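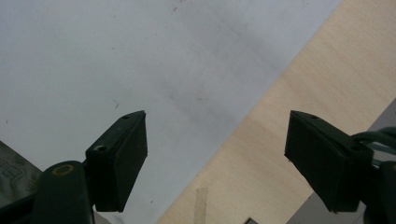

Search news and stories
Go

Cirnix brings hand-held gripper training to the Holanda packing floor

RONDULHOLM, November. Hello from the packing floor! I look after the day shift at Cirnix, and when the office said we ought to put out a press release about the new automation, I said I'd write it myself, as long as I could do it in my own words. So if you were hoping for talk of "solutions", sorry, you've come to the wrong shift lead.

The news first, because I know some of you only read the top bit. From this month, our Holanda site in Rondulholm is moving three of its most repetitive hand jobs over to a system called Iltik. Those jobs are laying out wrapping sheets, squaring them up on the bench, and feeding flat sheets into the folding line. Iltik learns from people doing the job with a hand-held gripper, and the people doing the teaching are the same ones who have been doing the packing all along. There are 13 of us on the teaching rota, and every one of us put our own name down.

Nobody is losing their job over this. I've got that in writing from the company and it's pinned up by the kettle, where everyone can read it (and where, I can tell you, everyone has). What does change is how the day is split up. Until now, a packer on sheets stayed on sheets, start to finish, and your wrists knew all about it by the time you got home. Under the new pattern you do a spell of teaching, a spell on the line and a spell on checking, and then you swap.

The teaching took some getting used to, I'll admit. You hold the gripper, you do the job you've done a thousand times, and suddenly you're all thumbs! My first go at a sheet was dreadful. It slid, I chased it, and I had half the bench laughing at me. By the end of my second week I'd stopped thinking about my hand at all, and I found I was thinking about the paper, how it lifts, where it wants to crease, which way it drags when you pull from the corner. I've worked with the stuff for years and had never put any of that into words.

We started on 5 tasks and dropped two of them quite early. One was tying string, which is a horrible thing to do with two fingers, and the other was peeling labels, where we couldn't agree among ourselves on the right way to do it. I was pleased the project team listened to us on both. They asked what we thought, we told them, and the tasks came off the list by the next morning. Labels may come back in the spring. String can stay away as long as it likes.
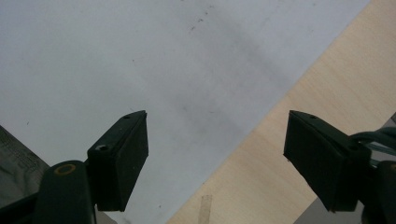 Sheet work is the part I get asked about most, so let me say a bit about that. It sounds like the easiest job in the building, and new starters always think so too, until they try to get a big sheet lying properly flat with one straight edge where they want it. There's the lot of it in front of you at the bench: a large white sheet on pale wood, its edge running off at a slant, and the two fingers of the gripper standing open with a good wide gap between them. Choosing when to close that gap is the bit that takes practice. Go in too steep and you push the sheet along, go in too flat and you skate over the top of it. We talk about this at tea break now, which I wouldn't have believed a year ago.

Everyone's teaching goes into the same pot. I like that, because we don't all work the same way. The left-handers come at a sheet from the other side, the taller ones lean over it, and one of our early shift does a sort of flick that none of the rest of us can copy. The team wanted all of it, flick included. So far we've handed over 216 hours of teaching between us, all of it done in paid time and at the normal packing rate plus a training top-up.

There have been grumbles and I'm not going to leave them out. The gripper gets heavy towards the end of a spell, so we asked for shorter ones and got them. A couple of people tried it and went back to full-time line work, and that's been fine, there was no fuss made. Some of the night shift feel they heard about all this later than we did. They're right, and they'll have their own sign-up round before the new year, with 7 places held for them.

The checking job is new as well. Once Iltik is feeding the folding line, somebody still has to stand by it, look at what's coming through and stop it when a sheet goes in crooked. You need a packer's eye for that. The company has agreed that checkers can stop the line on their own say-so without ringing upstairs first, and of everything in the agreement that's the line I argued hardest for. Checkers get a stool too! It took longer to get the stool than the agreement, but it's a good one.

If you're from a local paper, a college or another packing firm and you'd like to come and see how we're getting on, please do. Mornings after ten are best, when the first lorries have gone and we can hear each other talk. Wear flat shoes and leave your big coat in reception. You'll be welcome to have a go with the gripper yourself, and I promise we'll only laugh a little.

Written by the day shift lead, Cirnix Holanda, Rondulholm. For visits and press questions, ask for the packing floor at the main desk.

13 shares | 5 comments

Contact us | Copyright Cirnix, all rights reserved | Back to top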